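Cuaderno de taller - célula Cantero, software de percepción
Septiembre, empiezo a escribir a las 16:10

Retomo donde lo dejó Thảo Đoàn ayer, que tuvo la buena costumbre de apuntarlo todo (gracias, Thảo, de verdad, me ahorraste media mañana). El asunto sigue siendo el mismo: localizar el taladro en el canto del tablero con la cámara de muñeca y corregir la pose antes de la aproximación final. El planificador de Tollance nos lleva bastante bien hasta delante del canto, pero el último tramo depende por completo de lo que vea la cámara, y ahí es donde llevamos días dando vueltas.

Primero lo malo. El detector de círculos de toda la vida, el que traíamos de los perfiles de aluminio, en aglomerado se vuelve loco. Las virutas oscuras del núcleo le parecen agujeros, los agujeros con el borde desportillado no le parecen círculos, y según cómo ponga el umbral me salen 26 candidatos o ninguno. He pasado un rato larguísimo moviendo parámetros, con un café que se me quedó helado al lado del teclado, y no voy a copiar aquí la tabla porque no sirve para nada.

Lo que ha funcionado mejor es lo que proponía Thảo en su nota: olvidarse del agujero al principio y buscar antes la franja del canto. El laminado turquesa es una maravilla para esto, liso y con el tono muy separado del crema de las virutas, así que basta con una segmentación en saturación y dos rectas ajustadas por RANSAC. Con la franja ya encontrada recorto, suavizo bastante fuerte para que se fundan las virutas pequeñas, y entonces sí, busco la mancha oscura más compacta. Cae una sola, casi siempre.

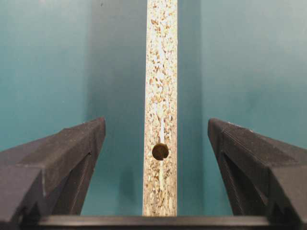 El centro lo saco ahora con el centroide de la mancha pesado por oscuridad, y ya no con el ajuste de círculo, que se dejaba arrastrar por las mellas del borde. En una tanda de 10 aproximaciones en seco (sin cerrar dedos, solo llegar, medir y retirarse) la estimación repite dentro de dos píxeles en todas menos en una. La mala es culpa mía: había dejado la exposición automática puesta y el primer fotograma salió quemado. Queda fija en el archivo de configuración, con un comentario bien gordo para que no se me olvide otra vez.

Otra cosa que me ha tenido entretenido: la máscara de los dedos. Como la cámara va solidaria con la pinza, los dedos ocupan siempre las esquinas de abajo, y hasta hoy usábamos una máscara estática dibujada a mano con la pinza cerrada. Pues claro, con la pinza abierta no coincide, y los bordes negros se colaban en el ajuste de rectas. He generado cuatro máscaras para cuatro aperturas y el nodo elige la más cercana según el encoder. Es un apaño, lo sé - lo elegante sería proyectar el modelo de los dedos con la calibración mano-ojo -, pero la calibración que tenemos es la de antes de cambiar el soporte y no me fío de ella ni un pelo.

De paso, un aviso para quien toque el control: he bajado la ganancia del lazo visual en el eje lateral a la mitad. Con la ganancia anterior oscilaba al acercarse, supongo que por el retardo entre imagen y consigna, que sigue sin estar bien compensado. Va más lento, pero llega tranquilo.

Pendiente:
- Repetir la calibración mano-ojo con el soporte nuevo.
- Probar con los tableros blancos de Poltulska, donde me temo que la segmentación por saturación se cae entera. Thảo sugiere usar textura (varianza local) y creo que tiene razón.
- Marcar las imágenes con marcas de tiempo de captura y no de llegada.
- Subir la rama a Steselberg cuando pasen las pruebas; ahora mismo falla una, la del recorte vacío.

18:40. Arreglada la del recorte vacío, era una división por cero cuando no encuentra la franja. Ahora el nodo devuelve «sin canto» y el planificador se retira a la pose de espera. Dejo la célula parada y el registro de la tanda en la carpeta común.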